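Clada Skills Room Handbook
Section 4: Setting Up the Instrument Table

4.1 Purpose of this section

This section sets out how the instrument table is to be prepared before a practice period and how it is to be left afterward. It applies to all users of the skills room, including visiting instructors. Rules for the storage cabinets are given in Section 6.

Users should allow enough time to complete the set-up before the first learners arrive. Entry to the room is by code 296. The code is not to be shared outside the course.

4.2 Preparing the surface

1. Remove any papers, cups, and personal items from the near half of the table.
2. Wipe the tabletop with the cleaner supplied and let it dry completely.
3. Place the instrument pad in the middle of the table with its long sides parallel to the far edge. The blue border must lie flat.
4. Place the stainless steel tray directly behind the pad. Leave it empty at this stage.

Note: Items kept along the far edge of the table, such as the wooden box with the carrying handle, may stay where they are if they do not touch the tray.

4.3 Laying out the instruments

5. Put on cut-resistant gloves before opening the instrument roll.
6. Lay the forceps near the far side of the pad.
7. Lay the scissors at the right side of the pad with the blades closed.
8. Lay the probe across the middle.
9. Lay the scalpel last, lowest on the pad, with the blade to the left.

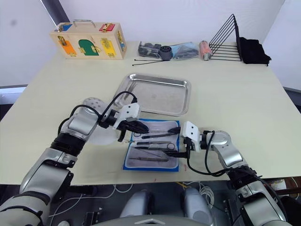
10. Check the instruments against the card for Set 639. If an instrument is missing or damaged, stop and report it to the equipment office at extension 631. Do not borrow a replacement from another set.

Caution: The scalpel is a sharp instrument even when it is used only for practice. Do not reach across it to pick up another item. Do not carry it in the hand from one table to another.

Caution: Instruments are passed by way of the tray. Hand-to-hand passing is taught separately and is not permitted until the learner has been signed off.

4.4 Clearing the pad and bringing out boxed items

11. At the end of the instrument exercise, return the scalpel first, then the remaining instruments, and close the roll.
12. Fold the pad and take it to the shelf marked Nirkach.
13. Leave the tray in position. It is used again in the second exercise.
14. Bring out one boxed item at a time and lay the box flat in the middle of the table, in front of the tray. Keep small loose items with trailing strings close to the box, where they will not be pulled off the edge.
15. Stand the wire rack at the back of the table. Rods and other long pieces are to be laid flat.

Note: Cloths are to be folded and placed at a back corner. A cloth left open over small parts is a common reason for items going missing.
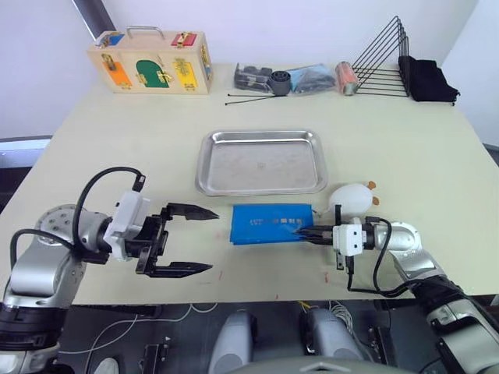 Hannelore Koller
Skills Room Coordinator

4.5 Closing the table

16. Return each boxed item to its own box before the next one is opened.
17. Close plastic bags and place them together at the back of the table.
18. Wash the tray in warm water, dry it with a lint-free towel, and check the rim for dents. Light smudges may be removed with the polishing cloth.
19. Sign the sheet on the inside of the cabinet door. Enter the set number and the time.

Sheets are collected each month by Gillespie Morrison and kept until the December inventory. Requests for changes to the layout should be sent to the coordinator in writing.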